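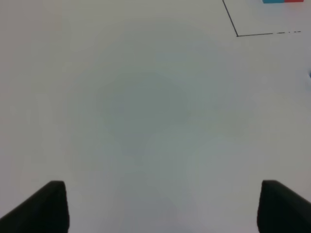
Wrist camera offset drifts between sessions
Posted by Khoa Phùng, 27 June 2020

I am building a small desktop arm in our shared workshop and calibrating the camera mounted at the wrist. The routine finds a drawn corner on the table and computes the offset from the camera to the midpoint of the jaws. Both black fingertips come out at close to the same height with the jaws open, so I assumed roll was fine. The corner is up at the right, and the detector is happy with the diagonal segment but returns a different endpoint for the other one on most runs. That line goes dashed toward its right end. After a power cycle the offset can be off by 5 mm. The camera bracket is printed, held by 2 screws. Is this the detector or the mount?

Nga Ninh

Could be either. Separate them first. Park the arm, do not power it down, and log the vertex position for 96 images. If it holds still, the detector is good enough and the shift comes from homing or the bracket.

Do not use the endpoint at all. Fit a line to the solid part of each segment and intersect the two. The vertex is sharp, so the intersection should be stable. I would also redraw the line with a fresh marker. Anything saturated near the line, such as that cyan and red block, should be taken off the table during calibration, or masked by color before edge detection.

If the parked test passes, home the arm 14 times and repeat. Spread in one direction only usually means the wrist joint. Mine was a worn limit switch.

Attila Gál

Printed brackets creep. Make it from aluminum.

Hammad Ghumman

Agree with Nga on the intersection. One corner gives you position and rotation in the plane but is weak on tilt, so draw a second one on the left side of the table and use both. I run it that way on a Tidero arm and recheck after every bracket change.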